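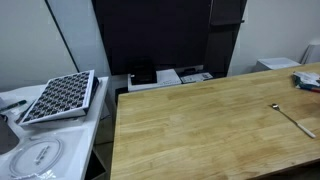
My project for the spring term was to sort out the big table in the Olgate workshop, and I picked it mainly because I was fed up with never having anywhere to work. If you've used the room you'll know the problem. People finish for the day, leave their bits on the butcher-block top, and the next lot just push them further along!

I started by reading up on worktops (more interesting than it sounds) and then wrote a short plan. The wooden table is for making things. The white one next to it is for pens, trays and anything that's waiting for somebody to come back to it. Papers and packaging get looked through at the end of each session - either filed or put in the recycling.

The budget was 192 pounds, which had to cover oil, cloths, sandpaper and a set of drawers from Fiston. I wanted the Arroyo drawers at first, but they came to 269 with delivery, so that was the end of that.

The gap between the two tables bothered me for weeks. I tried pushing them together, but the white top sits lower, so you get a step that catches your sleeve. In the end I left them apart.
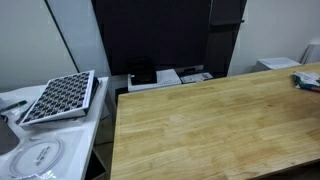 Where should pens and markers go when you've finished with them?

On the white table, caps on, so the wooden top stays clear for the next person.

The last job is the far corner of the wooden table, where the paper still builds up. I'd like a proper tray for it in August, if there's any money left over - I've already cleared a spot on the shelf just in case.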